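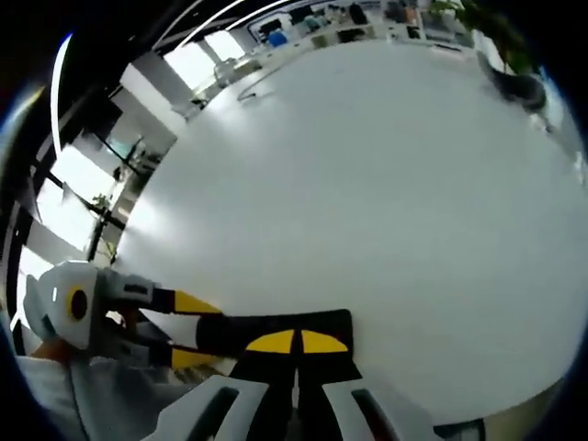

Zuletzt geändert: 28. November 2023
Benvinda Antunes
Lesezeit: 2 Minuten

Sitzung 4: Ehe und Abstammung im Recht

Wir unterscheiden heute zwei Fragen. Wer darf eine Ehe schließen? Und wer gilt rechtlich als Elternteil eines Kindes? In vielen Debatten werden beide vermischt. 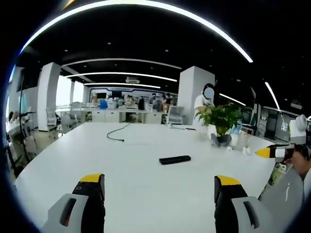

Abb. 2: Weißer Tisch mit schwarzem Kabel

In Deutschland steht die Ehe seit 2017 auch zwei Personen gleichen Geschlechts offen. Das Abstammungsrecht blieb dabei unverändert - die Ehefrau der Mutter muss das Kind adoptieren.

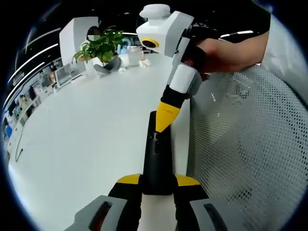
Abb. 3: Zwei Handgreifer

Bitte bis Dezember den Text von Treloar lesen, Seite 101 bis zum Ende des Kapitels.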